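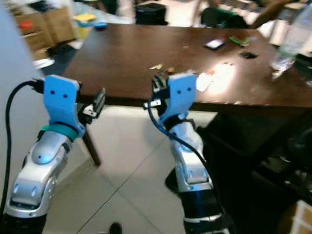
3 min read

Furniture Basics, Unit 2: The Table
Course notes, Malathi Varghese
2023-10-16

The table is dark brown wood. For this unit we work from the top and the near edge.

Working height
Measure from the floor to the upper surface, not to the underside. The class figure for a seated work table is 700 mm. Write down your own reading even if it differs.

Reach
Sit square to the edge with your elbows at your sides. What you can pick up without leaning is the near zone. We use 300 mm from the edge as its depth. Things needed often go here, and everything else goes behind.

The edge
Run a hand along it and note whether it is square, rounded or beveled. Check for dents and worn finish. Edges usually wear before the middle of the top does.

Cleaning
Wipe along the grain with a damp cloth, then a dry one. No standing water.

For next time
Read the Ollis handout, page 13, and bring your September measurements. Put your name on the sheet. Late sheets go to Room 527.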